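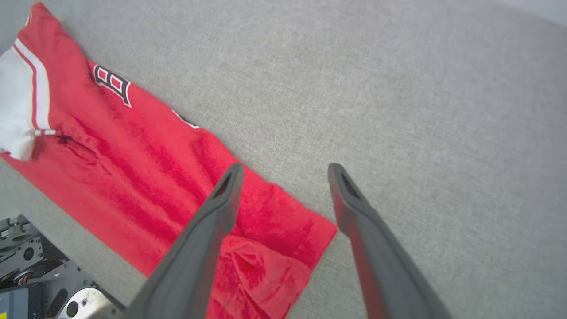

Red jersey with white panel and striped trim

How do I keep the red from bleeding into the white on a team jersey?

Posted by butterbeanmom, 5 October 2023

Hi everybody, I've been reading this board for ages and have finally signed up, so please be gentle with me. My son plays for the Sendonwood rec league and the jersey they handed out is bright red with white on it and striped trim, and it has been a worry to me ever since it came home. I have a history with red, I'm afraid. Back in February I washed a red sweatshirt with a load of my husband's undershirts and he has been wearing pink under his work clothes ever since (he says he doesn't mind, bless him).

The jersey has only been worn for pictures so far, so it hasn't really needed a wash, but the season is starting and I know what's coming. He slides whether there's a reason to slide or not. The tag has a washtub symbol and not much else, and whatever was printed next to it has rubbed away. I have a top loader, pretty old, with a cold setting that I believe really is cold, and a dryer that runs hot no matter what I tell it.

What I'd like to know is whether I should soak it in vinegar or salt before the first wash, the way my mother always did with new jeans. She swore by it. Also, do those color catcher sheets do anything? And what do you do about infield dirt on the white parts if you can't use bleach? We have to hand the jersey back at the end of the season or pay for it, so I'd like it to come out the other side still red and white.

Thank you in advance, and sorry this got so long!

3 answers

pressed_and_folded

Welcome! You came to the right place, and please don't apologize, we all write novels here.

Let me take the vinegar and salt first, as that one comes up every season. Your mother wasn't alone, mine did the same thing with a big enamel pot. Neither one will set a dye that's already in a finished garment at home, though. If the cloth is holding extra dye, it'll let go of it in the wash with or without the vinegar. A splash of white vinegar in the rinse won't hurt anything, and it does help with smells, so if it makes you feel better go right ahead.

What you want to do before the first wash is a simple rub test. Dampen a white washcloth or an old white sock with cool water and press it on an inside seam of the red part for a minute or so, then rub a little. If the sock stays white, you can relax quite a bit. Most team jerseys are polyester, and polyester that was dyed properly holds on to its color very well as long as you stay away from heat. If yours is cotton or a blend I'd be more careful. There should be a fiber label in the side seam if the one at the neck has worn off.

For the wash itself, this is my routine, and I've put two boys through a lot of seasons with it:

Turn it inside out. Wash it cold with nothing white in the load, and the first time I'd wash it all by itself. Use a plain liquid detergent and less than you think. Then, and this is the part people skip, take it out the minute the machine stops. More red ends up on white from a shirt sitting wet in a heap than ever does in the wash itself. The red lies right up against the white for hours and has all the time in the world. Same goes for the gym bag! A sweaty jersey balled up overnight is asking for trouble, so get him in the habit of hanging it over the tub when he comes in.

Hang it to dry, out of the sun. With a dryer that runs hot I wouldn't put it in there at all, especially if there's a number ironed on. Ours was dry by morning every time.

The color catcher sheets do pick up loose dye. I throw one in for the first few washes and look at it afterward. If it comes out the color it went in, I stop buying them.

For the dirt, let it dry completely first. I know you'll want to run it under the faucet right away, but wet infield clay only gets pushed in deeper. Once it's dry, take it outside and knock off what you can with a soft brush, then rinse from the back with cold water, work in a little dish soap with your fingers, and let it sit for half an hour. Rinse and look. You might have to do it twice. If there's still a shadow on the white, mix some oxygen bleach (the powdered kind, never chlorine) with water and dab it on the white only, after trying a spot inside the hem. Don't let it dry on there.

Please don't put it near any heat until you're happy with it, though. Once a stain's been through the dryer it's pretty much moved in.

Good luck to your slider, and let us know how it goes!

oldhamper62

Cold water, hang dry. We did five kids' uniforms that way and never lost one. Bar of yellow laundry soap for the dirt.

Getulach_gal

I agree with almost everything above, but I wanted to add something for if the worst does happen, because it happened to me with a red and white cheer top and I did everything wrong.

If you pull it out and see pink on the white, do NOT dry it. Keep it wet. Fill a bucket with cool water and oxygen bleach powder, going by the amount on the tub, and put the whole jersey in, not just the pink part. Dunk it around now and then so no part of it is folded up against another. Mine took 4 hours and a change of water when the first bucket went rosy. If the label says no bleach of any kind then you're down to cool water and detergent, with a lot of patience. The color remover you can buy by the dye packets will take the pink out and will happily take the red with it, so that one's for all-white things only. Ask me how I know.

One place I'd differ is the brush. Ours had a shiny sort of fabric and even a soft brush pulled little threads, so I use the edge of an old gift card to scrape the dried mud and it works just as well.

Also, it might be worth asking your coach who they order from. When my daughter played in Getulach the league office had a care sheet they'd never thought to pass out, and all I had to do was call.

Reply from butterbeanmom

Oh, thank you all so much! I did the sock test tonight and there was the faintest bit of pink from one of the seams, so I'm going to wash it by itself with one of the sheets and stand there until the machine stops. I found the side label too and it's all polyester, no word about bleach one way or the other. I'll write to the coach about the care sheet. My husband would like it known that he's available for any further pink undershirts.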